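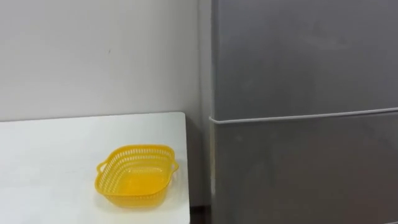
Blog > Robots > Notes from the lab

Cutting out the dithering

I promised I'd write up the pauses thing once we had proper numbers and now we do, so make a cup of tea because I've got carried away again.

The job is the fridge one I keep going on about. Open the upper door, get the fruit out, put it in the basket on the table. We teach it by having a person steer the arm through the whole thing lots of times, and then a network (we call ours Nieto, long story) learns to copy what the person did from the camera view and the joint positions. So far so ordinary, everyone does some version of it.

What had been driving me up the wall was the freezing. The arm would get the door open beautifully, go in towards the fruit, and then just stop with its fingers half curled. Sometimes it came out of it after a while and sometimes it sat there until the timer ran out. I spent most of December convinced it was a lighting problem inside the fridge. I moved lamps! I was very sure about the lamps.

Then Moushumi Sultana sat down and watched our training recordings from beginning to end at normal speed, which I'm embarrassed to say I had never done, and she came back with a page of timings. We all dither. Every one of us, when steering, stops dead just before closing the hand, to check the thumb is in the right place. I'm the worst by miles. So the network sees hundreds of moments where the hand is beside an apple and the correct thing to do is, apparently, nothing. And it copies us very faithfully.

The fix is almost too simple to call a method. We go through each recording and wherever the arm is barely moving and the fingers are barely moving, we cut that bit down to a fraction of its length. We kept a sliver of each pause, partly to give the hand time to settle and partly because cutting everything made it snatch (we tried that first, bruised fruit everywhere). Same network, same training settings, same recordings otherwise.

We ran 100 attempts with the old version and 100 with the trimmed one, swapping between them through the day so neither got all the good hours. Old version finished the job 52 times. Trimmed version, 70. I did a little dance in the corridor.

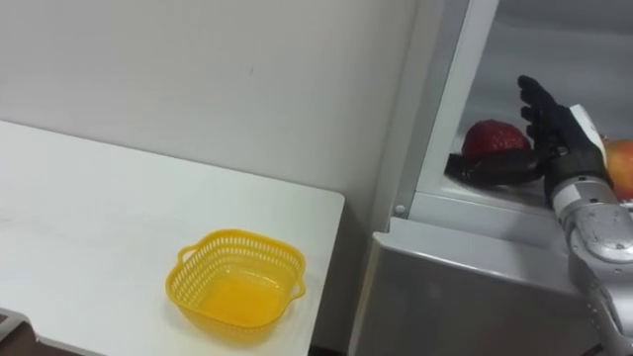 Does trimming the pauses make the robot rush the grasp?

It does if you trim too hard. With the short sliver left in, the hand closed at much the same speed as before and the time saved came from the waiting beforehand.

Now the grumbles. Most of what still goes wrong is the thumb, which likes to end up too low and shoves the fruit further back in place of getting under it. Trimming did nothing whatever for that. We also only tested with one fridge and one table, so please don't go quoting me on kitchens in general. And Afroza Begum pointed out that the cut-off for "barely moving" was picked by me squinting at graphs, so she's redoing it with 2 other settings to see whether I got lucky. I'd quite like to know that myself.

I also want to try it on the Cundau recordings, which are older and were steered by people who'd never touched the controls before. Far more dithering in those. Could be a bigger jump or could be a mess, we'll see when the arm's free again.

Shared 14 times | 3 comments

Grornard
Did you smooth over the joins where you cut? We got horrible little jumps doing something like this with drawer opening.

Vullberg
The lamps!! I remember you emailing me about the lamps. Glad it's sorted, mostly.

pipandcore
Would it be easier to train the people not to hesitate? I suppose you'd all start knocking things over.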